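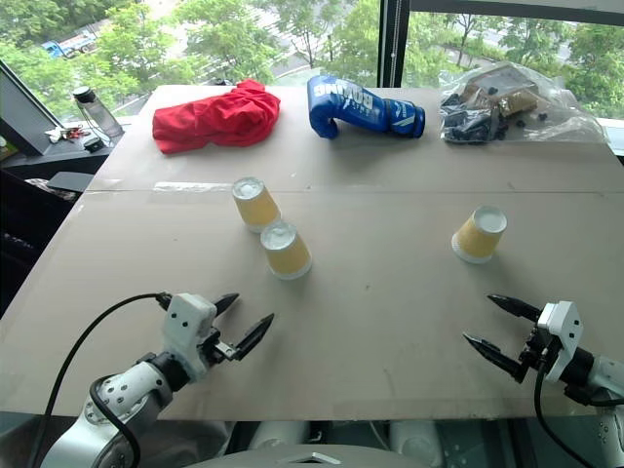
Should an office kitchen keep paper cups when every employee already owns a mug? It should keep a small supply for visitors and put the rest of the money into a dishwasher.

The usual case for paper rests on purchase price. A sleeve of cups is cheap, and a dishwasher is a capital item that someone has to approve. The comparison leaves out volume. Our office in Skirndale has 14 desks, and in November we went through 1,221 cups. Most held one drink and went into the bin within the hour.

Recycling does not settle the matter. Paper cups generally have a thin lining that keeps liquid out of the fiber, and many mills will not accept them. Ours go out with general waste.

Mugs have costs too. They need hot water, detergent and shelf space, and a half-empty dishwasher run wastes all of it. The machine should run full, about once a day – twice if there is a large meeting. A mug also has to be used many times before it makes up for its own manufacture, so buying new ones with a logo is a poor start. The old ones work.

I would set the paper allowance at two sleeves a month, stored in the meeting room cabinet and away from the coffee maker. Distance matters more than signs. People take whatever is closest to the spout, and at present the mugs are on the top shelf behind the filters.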